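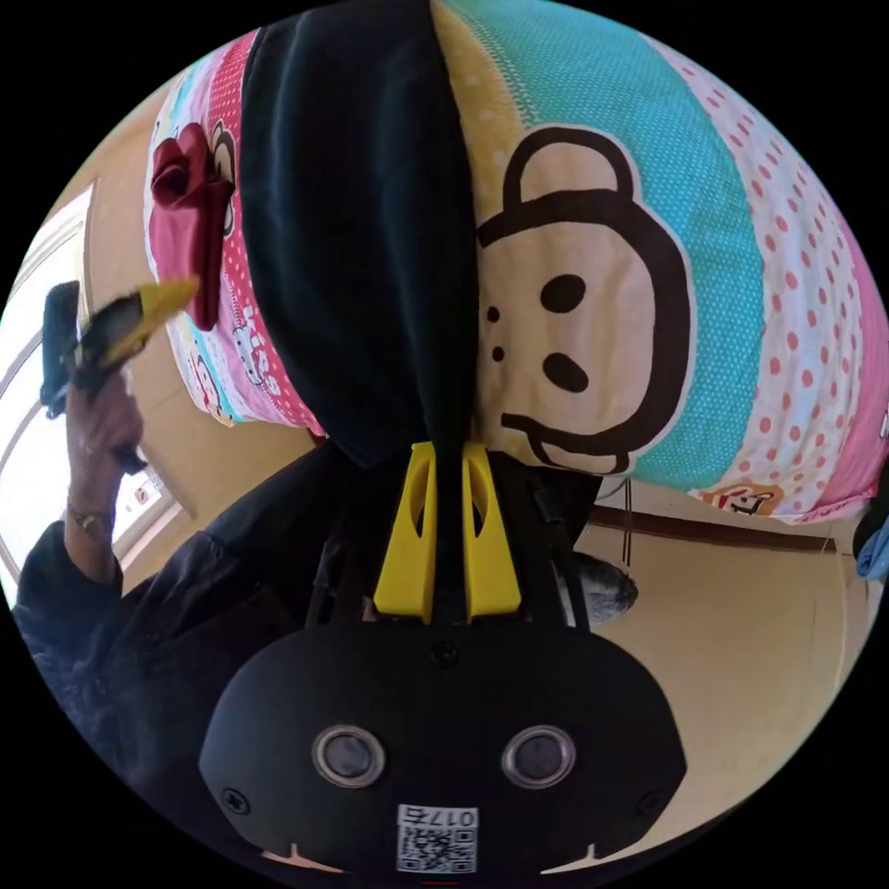 Travum Patient Warming Cabinet, 16-Litre Bench Model

Product code: 782-T
Supplied by: Selholm Medical Equipment
Category: Ward and theatre equipment — fluid warming

Overview

The Travum bench cabinet holds intravenous and irrigation fluids at a set temperature until they are needed at the bedside. It is intended for use in intensive care units, recovery areas and emergency departments where floor space is limited. The cabinet must be operated by trained staff in accordance with local policy on the storage of warmed fluids.

Specification

Capacity: 16 litres
Shelves: two, removable
Power rating: 938 W
Temperature control: digital, with key lock
Alarms: high temperature, door open, sensor fault
Door: double glazed, hinged left or right (state when ordering)

Installation and care

The cabinet should stand on a level surface with a clear gap of 8 cm at the rear and at each side. It must not be placed beneath an oxygen outlet. Wipe inner surfaces with a neutral detergent; solutions containing bleach will damage the door seal.

The date on which each bag enters the cabinet should be written on its outer wrap. Fluids must not be returned to general stock once warmed.

Accessories

Gruron data logger, with wall bracket
Fogh trolley base, lockable castors
Spare shelf, single
Replacement door seal

Ordering and delivery

Orders are accepted from hospitals, clinics and ambulance services. Delivery to a named department can be arranged on request. Units ordered with the Fogh trolley base are sent in two cartons and require assembly on site.

Page revised June 2022. The previous model remains supported for spare parts only.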